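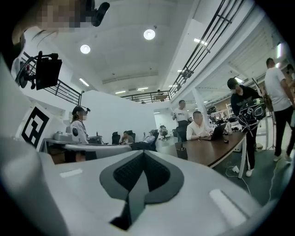

How to check a published yield before you scale it

Share 14 Comments

Every process group has a folder of papers with a lovely number in the abstract. Mine has one marked "80%" in red pen, for an amide coupling that never gave us more than half that. Before you order a drum of anything, run through the steps below. They take a day, and they've talked me out of more routes than they've talked me into.

1. Find out what the yield is a yield of

Go to the supporting information and skip the scheme. Look for the words "assay," "isolated" and "crude." A solution yield by HPLC against a standard is a fair number if they tell you which standard. A crude weight with no purity is a guess with a decimal point. If the solid was dried overnight at room temperature from ethyl acetate, check the proton NMR for the ethyl triplet and quartet before you believe the weight.

2. Redo the arithmetic

Take the molecular weights from the structures, not from the table. I once found a product listed at 334 that was drawn as the free base and weighed as the hydrochloride. Use the right number for the salt and the yield drops by close to a tenth. Nobody had lied. They had copied a line from the previous example.

3. Run it small, twice, exactly as written

Same solvent, same order of addition, same workup. Resist fixing it. If they say "aqueous wash," pick plain water the first time and write down that you had to pick. Weigh the aqueous layer and assay it too. Polar amines love to leave that way, and a missing 10 percent is often sitting in the separatory funnel.

4. Close the mass balance

Add up product in the cake, in the liquors, in the washes and on the walls of the flask. If you can't account for the starting material, you don't understand the reaction yet – and a bigger vessel won't explain it to you.

5. Change one thing

Slow the addition to match what a plant can do. We use the Zundance calorimeter for this, and I don't trust its automatic baseline, so I draw my own. If a slow addition builds up a new impurity, stop and identify it before going any further.

Search this site
Type and press enter

233 shares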